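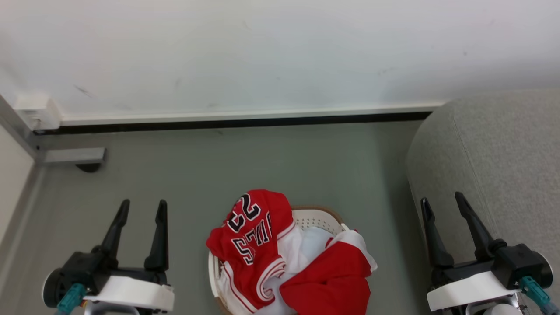
How long can I leave wet footy jumpers in the bag before the smell is permanent?

Overnight at the most. Once they've sat a full day in a zipped bag you're into soaking territory, and after a weekend you'll be doing it twice.

We use cookies to remember your login and keep the forum running. By continuing to browse you accept our cookie policy. Accept | Manage settings

mudlark_22
Thanks for the quick answer. Bit of background: I've inherited the wash roster for the under 16s and the whole kit came home from the Trollton game in one bag. Every jumper, plus socks rolled up inside other socks. I opened it in the laundry on Monday and my eyes watered. They're red with a white yoke, so I'm scared of ending up with pink. Hot wash or cold?

halfback_flanker
Cold! Always cold with red. I did a warm wash my first season and the white bits came out the colour of a prawn. Soak in a bucket of cold water with a couple of scoops of oxygen soaker (not chlorine bleach, please), then straight into the machine, no softener. Softener coats the polyester and the pong just moves in for good.

Old Boundary Ump
Disagree on cold. You'll shift mud with cold but you won't shift the smell, that's body grease and it wants 40 degrees. I washed for Pumcombe seniors for years at 40 and never had a run. Buy decent jumpers and the dye stays put.

halfback_flanker
Well good for Pumcombe, mate, but we don't all have a jumper budget. Ours are the cheap ones and they bleed if you look at them sideways.

mudlark_22
Ours are definitely the cheap ones. Would vinegar help?

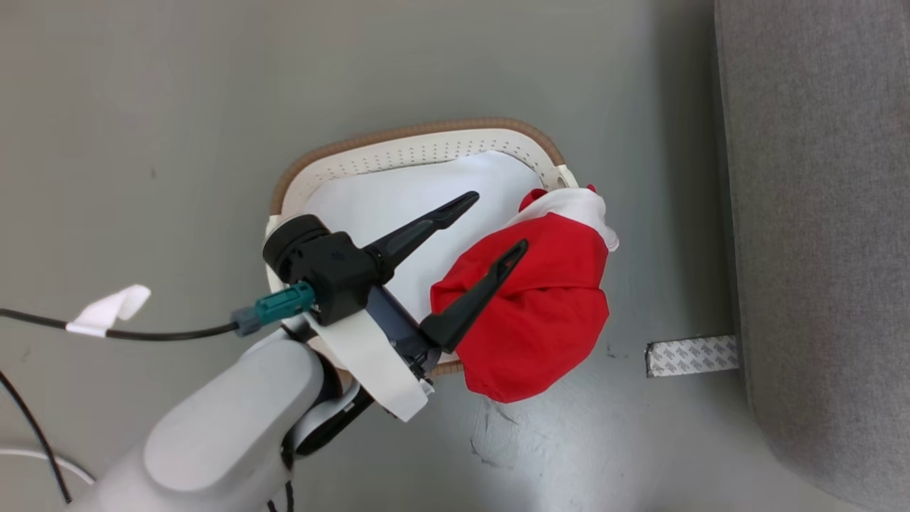

Clurnau Junior Football Club | Kit and Laundry Team

tea_towel_tess
Vinegar's good for the smell, but put it in the rinse and keep it well away from the soaker. Half a cup does a load. I've never found it does a thing for dye, whatever my mum reckons. Dry them in the shade inside out or the numbers crack.

Also, turn the socks the right way out BEFORE the soak. I skipped it once and got a cupful of Pyo oval in the bottom of the drum.

Old Boundary Ump
Agree about the softener and the shade. Still say 40.

tea_towel_tess
Try 40 on one jumper by itself then, with an old white hanky in with it. If the hanky stays white, go for it. Check the label first though.

mudlark_22
OK, did the hanky thing tonight on the number 22, which was the worst of the lot. Hanky came out pale pink, so cold it is for us, sorry Ump! Gave it a second soak and it's on the airer now. Smells like a wet dog instead of a dead one, so I'm calling that progress. Does anyone know if the club still has spare mesh bags? I'd rather hand those out than get another zipped one.

halfback_flanker
There's a stack in the canteen cupboard, behind the urn. Grab 2, the zips on them are rubbish.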